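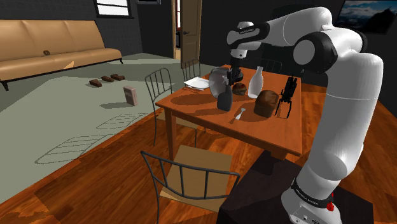 图1 餐桌场景的仿真渲染图，机械臂末端停在玻璃壶和白瓶子之间

分享 16　评论 2

# Plurnley 餐桌场景包 README

更新：2025-06-10

大家好，我就是在共享工坊角落里占着一张桌子折腾机械臂的那个人。这个仓库是我自己做的仿真数据，名字叫 Plurnley，没什么含义，起名的时候随手敲的。本来只想给自己用，后来工坊群里老有人来要文件，每次都得翻硬盘，干脆整理出来放这儿，顺便写个说明，省得我同一句话打好多遍！

## 这是干嘛的

我想在家里的饭桌上让机械臂做点简单的收拾动作：拿勺子、挪瓶子、把面包往边上推一推。真机调起来太慢，磕一下也心疼，所以先在仿真里跑。房间是我照着"普通人家客厅连着餐厅"的感觉搭的，木桌、铁条椅子、长沙发、地毯，后面还有一扇开着的门。机械臂从一个深色底座上立起来，绕过来伸到桌面上方，夹爪是两指的。

为什么不用干干净净的实验台？因为我家饭桌就没干净过（笑）。叉子放在一块白白平平的东西边上，喷壶挡在玻璃壶前头，旁边小碗里盛着深色的东西，面包又贴着白瓶子，这种挤法才像真的。沙发上那个甜甜圈也是故意放的，目标检测跑到那儿经常会分心，我觉得挺有意思，就留着了。

## 里面有什么

- scenes/ 场景文件，一共 16 个，房间不变，物品的摆法不一样
- episodes/ 448 段操作记录，每段包含关节角、夹爪开合和渲染图
- meta/ 每段的任务文字、随机种子、成功标记
- tools/ 回放脚本和一个很丑的可视化小窗口

每段最长 2000 步，超过就强制停，算失败。失败的我没有删，自己筛的时候看 meta 里的 success 字段就行。

## 怎么跑

先装 Lendell（我写的那个小加载器，在同一个主页下面），然后：

 pip install -r requirements.txt
 python tools/replay.py --episode 0

第一次打开会编译着色器，屏幕黑一会儿是正常的，别急着关。显卡老的朋友加上 --lite，影子会没有，但是速度快不少。

## 几个坑，先说了

玻璃壶的深度图不可信。透明材质我试了好几种写法，深度值还是会穿过去落到后面的东西上，做抓取的话建议单独给它一个掩码。

小勺子太薄。夹爪垂直往下夹很容易夹空，我后来是让它斜着进去，成功率好看一点，但还是别抱太大希望。勺子相关的任务失败最多，你看到一大片 false 不是下载坏了。

椅子的铁条很细，光一打，地毯上全是一格一格的影子。做分割的时候模型老把影子当成物体，我没调光，想看看大家有没有什么办法。

碰撞体用的是简化版，喷壶的扳机那块是个方盒子，所以夹爪有时候看着还没碰到就停了。我知道，懒得改，等下一版。

## 版本

v2 是现在这版。去年 November 分支（对，分支就叫这个）里的旧数据坐标系跟现在不一样，z 轴原点在地板上，新版放在桌面上了。混着用会很惨，我自己混过，训练了一晚上，夹爪一直往桌子底下钻。

## 训练用过没有

用过，但只在我自己的小策略网络上。挪瓶子还行，推面包挺稳，其他的随缘。换到真机之前请务必限速，也请把急停放在手边，仿真里撞桌子不花钱，家里那张桌子是要花钱的。我没有做过跟别的数据集的对比，别问我榜单排第几，没有榜单。

## 许可和致谢

代码随便用，数据请保留这份 README，写明出处就可以，商用的话先给我留个言。物品模型大部分来自 Robles 素材包，房间的贴图是从 Vallulico 那套里挑的，两边都允许再分发，许可文件放在 licenses/ 里。

发现问题直接开 issue，最好带上段号和种子，不然我真的复现不出来。下一版打算加抽屉和柜门，柜门的铰链还在调，一开就弹飞，谁有经验请教教我！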